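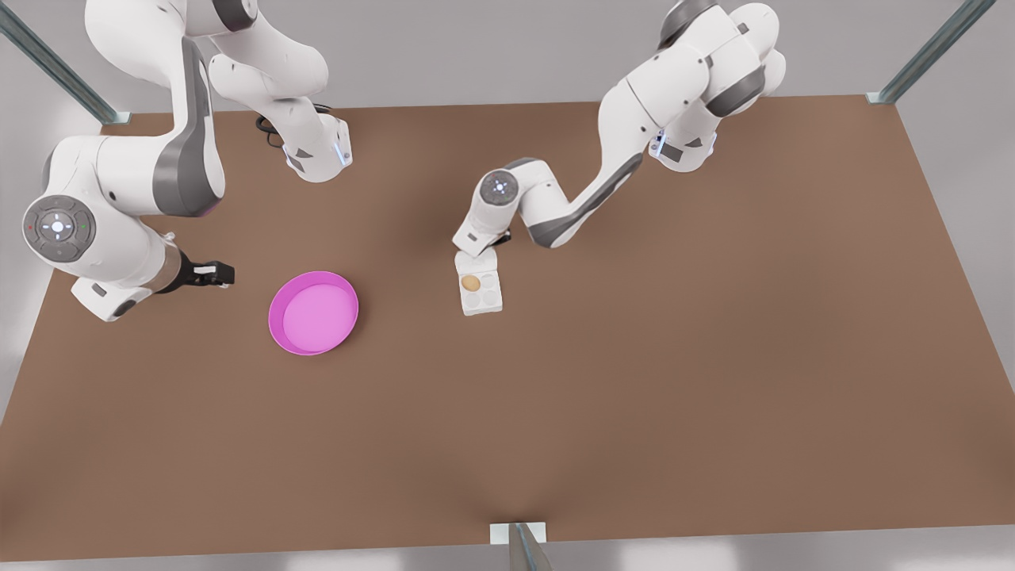 Warm brown with a pale gray wall.

Tegwen Kneath
14 Jun 2019

Finished painting the downstairs last night. A few people asked how I settled on gray and what it cost, so I'm putting it all in one thread.

The house is in Zukmont, built in the fifties, plaster walls. Front room, dining room and hall were all the same yellow when we moved in. The kitchen was a different yellow.

I got a quote first. $3,075 for the three rooms, walls only, paint included. I think that was fair for the prep involved. I still decided to do it myself.

Picking the color took longer than the painting. Almost all of our furniture is brown, and the floor in the front room is brown too. Cool grays went blue next to it, especially in the morning. Warm ones went pink after dark with the lamps on.

I bought sample pots and painted big squares on poster board. Don't put the samples straight on the wall. The yellow behind them throws everything off, and then you have ridges to sand.

Move the boards around for a few days. One gray I loved by the window looked like wet cement in the hall.

The one we went with is from Trillness, second lightest on the strip. Eggshell in the rooms. I used satin in the hall where the dog leans on everything.

Primer was Fudero. One coat covered the yellow except above the radiator, which needed two. There was an old brown stain up there and it kept coming through.

Prep: I washed the walls, filled the cracks, sanded, wiped down, and then found more cracks. The dining room had 22 nail holes on one wall. I don't know what was hanging there.

If your filler shrinks, let it dry overnight and do a second pass. I skipped that in the hall and I can see every spot when the light is on.

I bought brushes, rollers and trays at Pollock. Spent just over $200 there including the extension pole. Get the pole. I did the first wall off a stepladder and my calves hurt for days.

Cutting in along the ceiling: I gave up on tape after the first room. It pulled off a strip of old ceiling paint the length of my arm. An angled brush and a damp rag worked better for me.

Somebody asked about trim. We left it alone. It's an off-white and looks a bit creamy beside the gray now. It bothers my husband more than it bothers me.

Also asked: does gray make the rooms cold? The hall, a little. It gets no direct sun. If I did it over I'd go one shade lighter in there and keep the rest as is.

Drying times on the can were fine for the walls, but I'd wait longer before pushing furniture back. The bookcase stuck and took a little patch with it. That patch is now behind the bookcase.

Keep some leftover paint in a jar and write the room on the lid. I have cans in the basement from the last owners with nothing on them at all.

Kitchen is next, probably September. The cabinets have to be dealt with first and I haven't decided whether to paint those or just change the handles. If you've painted oak cabinets and they held up, tell me what you used.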